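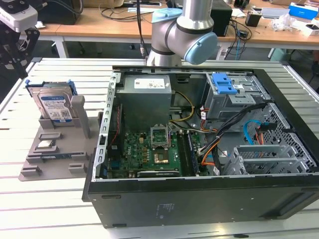
ok thread time. Been testing the Futik gripper kit from Evmont on loan for PC teardown and rebuild work. A few of you asked in June if it's worth the money for a small refurb shop. Long answer follows, typing this between jobs so forgive the spelling

What you get: gripper, wrist camera, mounting plates, a bag of hex screws, the Apaza software licence for a year. Arm is NOT included. I missed that on the listing and so did Mahtab, who was the one with the credit card out

Price is $498 a month on the rental plan, plus shipping. No buying outright yet. Evmont say it's coming, they've said that since I first emailed them

Jobs we set it for the trial:
RAM in, RAM out
hard drive into its blue caddy bracket
SATA data cable
SATA power cable
graphics card (lol)

Setup took me an afternoon. The mounting pattern is fine, the manual is not. Page 13 has the camera cable routed on the wrong side and if you follow it you'll run out of slack the first time the wrist turns. Elaheh spotted it. Email support and they'll send you the corrected page

Printed our own parts fixture in grey filament. Slot at the back so the drive stands upright, long slot near the front for a stick of RAM, flat spot for small bits. The kit comes with a STL for one but it's sized for smaller drives and ours flopped about. Happy to share the file, just ask

RAM first because everybody asks about RAM. Taking it out: good. Putting it in: good once you've taught it how hard to push. Default force is way too timid, it sits the stick in the slot and just sort of rests there. Turned it up in Apaza and after that we ran 90 insertions over the trial and 62 clicked home first go. The rest needed a second try or a human thumb

Not amazing numbers. But Firouzeh's been doing this for years and even she has days where a board fights her

Drive caddy: better than I expected. The blue plastic gives a bit, so the gripper can be slightly off and it still slides in. Favourite part of the whole trial, could've watched it all arvo

Cables. Ugh. SATA data you can get working if the cable's laid out in the same spot every time. Inside a real case with the power supply loom flopping all over it? Different story. It grabs whatever is on top

Power connectors I gave up on after two days. Might be me, might be the kit. Evmont's own notes list it as "experimental" so fair enough

Reach is the other thing. Case on its side, panel off, you'd think heaps of room. But the linkages are wide and the drive cage and the power supply are always right there. You end up planning every move around the fat bit of the gripper
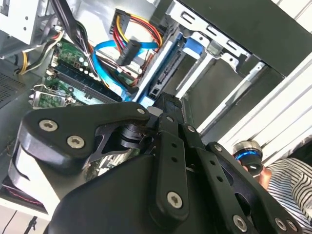 Gripper down inside the case, memory slots on the left, blue release tab and drive bays on the right

The plates are black aluminium and feel solid. Hex screws everywhere, so you can strip it with one set of keys. Do check them weekly though, one of the outer ones on ours backed out a little. Dab of threadlocker and no trouble after

Camera: sharp enough for slots and latches. Struggles with dark connectors on dark cable. We added a desk lamp and that helped more than any setting did

Graphics card: no. It can hold one but the retention clip needs a second hand and there isn't one. Wumpini had a go at a printed hook that pushes the clip down, got it to work a couple times, then the hook snapped. Version two is on the printer now

Support gets a tick from me. Fereshteh Golestani at Evmont rang me back the same day, knew the product and didn't try to upsell me. She also told me straight that cables were the weak spot before I'd even brought it up

Software gripes, quick:
— Apaza forgets your force settings if you unplug the gripper before closing the app
— no undo on taught positions
— the fan of the laptop running it sounds like a hair dryer, no idea what it's doing in there

Who's it for then? If you do the same model of tower over and over, memory and drives, yes, have a look. We get a pallet of near identical office machines from Clillwood every so often and for those I reckon it'd pay its way

If you're a repair counter where every box is diffrent, hold off. You'll spend longer teaching it than doing the job

Would I keep renting? One more month, just for the Clillwood lot. Then it depends on whether the cable update shows up

Someone's asked about noise — gripper is near silent, it's the arm you hear

And re laptops: haven't tried. The fingers look too chunky for anything in there imo

Will post the fixture file tonight if I remember. Poke me if I dont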